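Why can we see through some things?
By Fatima Maluleke for Wavgate Kids
Updated 28 May 2025

When I was little I walked straight into a sliding door. It was the door out to my nanna's verandah, she had just cleaned it, and I was running for the sprinkler with my bathers on and a mouthful of watermelon. Bonk! I sat down on the carpet and wanted to know how something as hard as a door could be there and look as if it wasn't. Nanna gave me a bag of frozen peas for my forehead and said that was a very good question, and could I please ask it more quietly.

So let's ask it now, quietly or otherwise.

To see anything at all, you need light to get into your eyes. It might come from the sun, or a lamp, or the torch you keep under your pillow for reading (I won't tell). The light zooms along in straight lines until it meets something, and then a few different things can happen to it. It can bounce off. It can get soaked up, a bit like water into a sponge. Or it can keep going and come out the other side.

If most of the light keeps going in a nice tidy line, we call that material transparent. You get a clear view of whatever is behind it. Clean water in a glass is transparent, and so is the air between you and this page, which you've probably been looking through all day without thinking to thank it.

If light gets through but is scattered every which way, the material is translucent. Think of baking paper, or a frosted bathroom window, or the wing of a moth. You can tell it's bright on the other side, and you might make out a fuzzy shape, but you couldn't read a comic through it.

And if hardly any light gets through, it's opaque (say it "oh-PAKE"). Bricks are opaque. So are dogs, as you'll know if yours likes to sit in front of the telly. 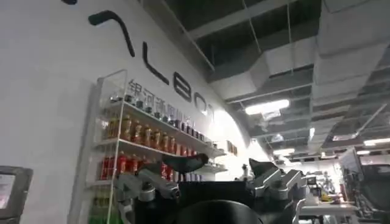
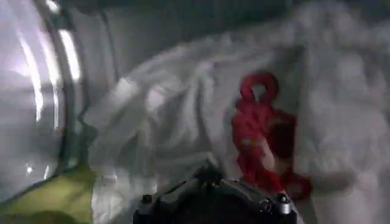
First picture: a shelf with see-through side panels. Second picture: clear, curved glass next to folds of white cloth.

Now for the part that puzzled me for years. Glass is solid and so is a brick, so why does light treat them so differently?

Everything is made of atoms, which are far too small to see, and inside atoms there are even smaller bits called electrons. Electrons can take in light, but they are terribly fussy eaters. They'll only accept light that carries just the right amount of energy. In clear glass, the light we can see doesn't have enough energy to tempt them, so they let it go past. In lots of other materials the electrons find something they like, and the light gets gobbled up before it can reach the other side.

There's one more piece to it. Light bends a little when it moves from one material into another, and some of it bounces back. Smooth glass only gives it two surfaces to deal with, the front and the back. Crush that glass into powder and suddenly there are thousands of tiny surfaces, with light bouncing about between them all, and the powder looks white! (Please take my word for this one and leave the glasses in the cupboard.) It's the same with snow. A single bit of ice can be quite clear, but a snowman is white all the way through.

Try it at home

You'll need a torch, a dim room, and 10 things from around the house. A jar, a sock, a leaf, a slice of cucumber and a sheet of paper are good ones to begin with. Before you switch the torch on, sort them into 3 piles: transparent, translucent and opaque. Then shine the torch at each one from behind and see whether you'd like to change your mind. My cucumber went in the wrong pile.

When you've finished, rub a tiny drop of cooking oil into a corner of the paper and hold it up to the light again - ask a grown-up first, and keep it well away from your homework. The oil fills the little air gaps between the paper fibres, so the light isn't scattered as much.

Words to remember

Transparent: light goes straight through and you can see clearly.
Translucent: light gets through but is scattered.
Opaque: hardly any light gets through.

Next time: why is the sky blue, and why does it go orange at tea time?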